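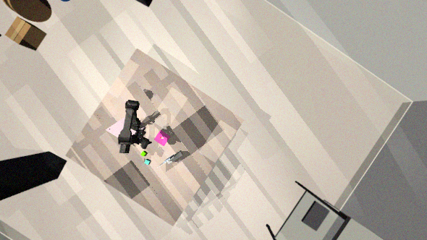
Home | Guides | Downloads | Forum | Contact

Misten Tabletop Sim Kit: Set-up Guide, Section 2: First Scene and Arm Check

Posted 30th April by the Clulance docs desk
12 comments | 221 shares

Read Section 1 first if the kit isn't installed. No install, no scene. This part gets you from an empty launcher to an arm that moves when you tell it to. Allow half an hour, longer on an old laptop.

Before you start

- License key typed in and accepted (green tick, bottom of launcher)
- Room pack downloaded. The small one is fine.
- Mouse with a wheel. Trackpads work but you'll hate it.
- Other 3D programs closed.

2.1 Load the room

1. Open the launcher. Pick New Scene, then Room.
2. Choose a room pack. Leave Furniture on Auto for now.
3. Hit Load. Bar stops near the end for a while. Leave it alone.
4. When the room shows up, press Pause right away. Physics starts running on load and loose things can roll.

NOTE: Auto furniture is different every time. Chairs, boxes, side tables, posters on the wall, whatever the pack has. None of it affects the arm unless the arm can reach it. To get the same room twice, write down the seed number before you close.

CAUTION: Don't load a second room over the first. Close, then load. Users on the old November build lost scenes this way and they don't come back.

2.2 Place the arm

1. Arms tab. Drag one in. Default is the Zabala, dark finish, two-finger gripper.
2. Set Mount. Choices are Tabletop or Pedestal.
3. For Tabletop, click the spot on the table. Arm snaps to the surface. If it hovers, click again.
4. For Pedestal, set it down on the floor first and then slide it up to the table. Check the gap from a low view.
5. Turn the base so the gripper has clear space in front of it.
6. Lock the base. Little padlock next to the name.

More than one arm is OK. Mix finishes so you can tell them apart, one light and the rest dark or however you like. Each arm gets its own name in the list, and its own Stop button. Rename them now. "Arm copy copy" gets old fast.

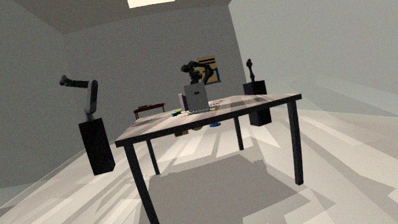 CAUTION: With several arms in, check reach before you run anything. View > Reach Rings. If two rings overlap, those arms can hit each other, and the kit will let them. Either move a pedestal back or turn on Keep Apart in the arm settings.

2.3 Add objects

1. Objects tab. Start with plain shapes: cubes, a flat tile or two. Bright colors are easier to find later.
2. Drop them inside the reach ring, but not touching the base.
3. Leave a finger's width between small ones. The gripper needs room to get down on either side.
4. Check sizes. Anything wider than the open gripper won't get picked up, it just gets shoved.
5. Press Play for two seconds, then Pause. Let everything settle. If a piece has sunk into the table top, delete it and drop it again from higher up.

NOTE: Odd long shapes are harder than cubes. Get a cube working first, then try the awkward stuff.

2.4 Set the cameras

1. Cameras tab, Add. You want one high view at least.
2. Second one wherever is useful. Low is good for checking legs, pedestals and gaps.
3. Tilt is random unless you tick Level. Leave it random if you're saving pictures for training. Tick it if you're getting seasick.
4. Click Preview on each. Table should be in view, and the arm too.

Lighting is seperate from cameras. Lights tab. Hard light gives you long stripes and dark patches on the floor and table. Normal. Soften with the Shadow slider if you can't see the objects properly.

2.5 Arm check

1. Select the arm. Press Home. It should fold or stand up depending on the model, both are right.
2. Jog each joint a little, base first. Work outward to the wrist.
3. Open gripper. Close gripper.
4. Pick a cube from the list and press Go To. Stop it before contact if the path looks bad.
5. Save scene. Do it now, autosave only kicks in afer the first manual save.

CAUTION: If you have a real arm plugged in, make sure Mirror is OFF for all of this section. With Mirror on, whatever the sim arm does the real one does too, full speed. Section 4 covers Mirror properly.

If something's wrong

Arm won't move: base locked but joints locked too. Unlock joints only.
Arm shakes in place: it's inside another object. Move it.
Everything gray: textures didn't load. Re-run the room pack download.
Objects fly off on Play: they overlap. Space them out.
Picture is slow: turn Glass Panels off, then shadows.

Still stuck, send the scene file and the seed to the Dresuvthorpe support desk. Scene file please, screen grabs by themselves don't tell us much.

Next: Section 3, Recording a Run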